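Brukstead students teach gripper to tidy up, slowly

The robotics club at Brukstead Community College has spent the spring on a problem most of its members have yet to solve at home: putting things away.
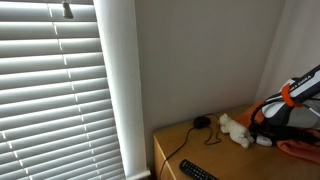 The club's entry for the Bistton Student Automation Challenge must clear household clutter from a dresser, one object at a time, inside 9 minutes. Teams get 200 points for a clean surface and lose some for anything dropped. Soft toys and cables are considered hard. Socks are considered very hard.

"We've logged 243 practice grabs," said club president Jolanta Wasilewska, a second-year student. "I'd call a lot of them educational."

The budget was around $600, much of it spent on replacement parts - and, according to the club's ledger, pizza. The regional round is Saturday at Hellus Hall. Admission is free.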